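Centerpiece

A centerpiece is an ornamental object or group of objects placed at the middle of a table. Centerpieces are used at family meals, banquets, weddings and religious holidays, and some stay on the table between meals. Common materials are cut flowers, foliage, candles, fruit, glass, ceramics and metal. The word is also used for the main feature of a show, a garden or a plan, but this article deals with tables.

Contents
1 History
2 Forms
3 Materials
3.1 Flowers and foliage
3.2 Candles
3.3 Fruit, fresh and artificial
4 Size and placement
5 Use at events
6 Care and storage
7 See also

History

Decoration of the dining table is found in many periods and places. Wealthy households in medieval Europe set out large salt cellars, and the place of the salt on the table marked the rank of the people seated near it. Some households also owned a nef, a metal vessel in the shape of a ship, which held salt, spices or napkins.

During the Renaissance, Italian courts became known for table figures made of sugar. Cooks and sculptors worked from molds and by hand, and the finished pieces showed animals, buildings and figures from myth. Sugar was expensive, and a table covered with it was a display of wealth. Figures of this type went on being made in other parts of Europe for a long time afterward. From the eighteenth century, porcelain figures took over much of the work that sugar had done. They could be washed, put away and used again.

The surtout de table, a long tray often made of silver or gilt bronze with a mirrored surface, came into use in France. It held candlesticks, figures and small vases in a fixed layout. In Britain the epergne was more usual. An epergne has a central bowl or basket with branching arms, each ending in a smaller dish or basket. It held fruit, nuts, pickles or sweets, and guests could help themselves from it during the meal.

A change in the way food was served made more room for decoration. Under the older French style, many dishes were placed on the table at once. Under the Russian style, which spread through western Europe in the nineteenth century, servants brought the courses one after another from a side table. The middle of the table was left free of serving dishes, and flowers, ferns and fruit stands were used to fill it. Household manuals of the period gave a good deal of space to the subject.

In the twentieth century most homes had smaller tables and fewer or no servants. Centerpieces became lower and simpler. A single vase, a bowl of fruit or a pair of candlesticks was enough for daily use, and larger arrangements were kept for holidays.

Forms

Centerpieces are usually grouped by shape. A round or dome arrangement looks the same from every seat and suits a round table. A long, low arrangement follows the line of a rectangular table. A raised arrangement stands on a thin vase, column or stand, with the flowers held above the heads of seated guests. A cluster is made up of several small containers grouped together, which may or may not match.

A runner of loose leaves or branches laid along the table is sometimes called a garland centerpiece. Wreaths laid flat are used as well, often with a candle in the middle. The Advent wreath, which has four candles around the ring and in some homes a fifth in the center, is a well-known form of this.

Bowls are a form of their own. A wide shallow bowl may hold water and floating flower heads, and a deeper one may hold fruit, pine cones, shells or glass balls. Footed bowls, also called compotes, lift the contents a few inches and leave more of the tabletop clear.

Materials

Flowers and foliage

Roses, carnations, chrysanthemums, tulips and hydrangeas are all widely used. Florists choose among them by season, price and how long the cut stems last. Foliage such as eucalyptus, ivy, fern and boxwood fills the spaces and hides the container's edge. Strongly scented flowers, including many lilies, are often avoided on dining tables.

Stems may be held in place by floral foam, chicken wire, a grid of clear tape across the mouth of the vase, or a pin holder. The pin holder, a heavy metal base set with upright points, is associated with Japanese flower arranging and is known there as a kenzan. It can be used for many years and does not have to be soaked.

Candles

Before gas and electric light, candles on the table were needed to see the meal. They are now mostly decorative. Tapers, pillars, votives and floating candles are all used. Unscented candles are preferred where food is served. Many halls and hotels do not allow an open flame, or allow it only inside a glass holder taller than the flame. Battery candles are the usual replacement.

Fruit, fresh and artificial

Fruit has been used on the table both as food and as decoration. Apples, pears, oranges, lemons and pomegranates hold their shape well and can be left out for some days. Soft fruit marks easily and is added shortly before the meal. Grapes are a favorite of arrangers. A bunch can be hung over the side of a footed bowl, and it covers gaps between larger fruit.

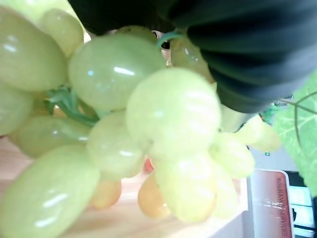
Artificial fruit has a long history as table decoration, and it has been made from marble, wax, papier-mâché, blown glass, painted wood and beaded foam. Wax fruit was popular in the nineteenth century and was often kept under a glass dome to keep off dust. Plastic later became the cheapest and most common material. Color and surface vary from one maker to the next. The green grapes shown have the pale yellow-green of many white table varieties, and their smooth skins throw back bright white spots of light. Real grapes straight from the vine usually carry a dull, powdery bloom that softens such reflections. Some makers spray their fruit with a matte coating to copy the bloom. Others leave the shine, which shows up well in a dim room.

Mixed bowls, with artificial fruit underneath and fresh fruit on top, are an old way of filling a large container at low cost. The two kinds should be easy to tell apart if guests are expected to eat from the bowl, and small artificial pieces should be kept away from young children.

Size and placement

The general rule is that seated guests should be able to see one another. An arrangement is therefore kept below eye level or raised well above it. A common test is to sit at the table and rest an elbow on it with the forearm upright. If the arrangement is no taller than the hand, it is low enough.

Width matters as much as height. Each place setting needs room for plates, glasses and silverware, and serving dishes may need room too. On a narrow table the centerpiece is often limited to a third of the table's width. On a long table, one arrangement in the middle can look lost, and several smaller ones are spaced along the length. When food is to be passed family style, the centerpiece may be moved to a sideboard once the guests have sat down.

Use at events

At weddings and banquets, one centerpiece is normally made for each guest table, with a larger one for the head table or buffet. Table numbers are often attached to the centerpiece or stand beside it. The cost per table is one of the main items in a florist's quotation, and hosts with many tables may alternate costly arrangements with plain ones.

Rental is common for vases, stands, mirrors and candle holders. The Olldale rental firm Cistness, for example, lists 200 glass cylinders in its event catalog, to be returned empty and rinsed. Flowers are generally bought outright and may be given to guests or sent to a hospital or care home afterward.

Amateur shows sometimes include a class for table arrangements. The schedule states the size of the table, the theme and whether artificial material is allowed. At the Olldale May show, where Amra Trajkovski and Yi-an Yeon have both judged the class, artificial fruit is permitted but artificial flowers are not.

Care and storage

Fresh arrangements last longer away from direct sun, heaters and drafts. Water in a vase is changed every day or two, and stems are trimmed at the same time. Foam is kept wet by adding water at the edge of the container. Ripe fruit gives off ethylene gas, which shortens the life of many cut flowers, and the two are best combined only for the length of an event.

Silver and brass stands are wiped dry after use. Dripped wax is left to harden and then lifted off with a plastic card. Silk flowers can be cleaned with a soft brush or a hair dryer on its cool setting. Plastic fruit may be washed in lukewarm water with a little dish soap, but wax fruit should only be dusted and must be stored in a cool place.

See also

Epergne
Floral design
Place setting
Sideboard
Still life
Tableware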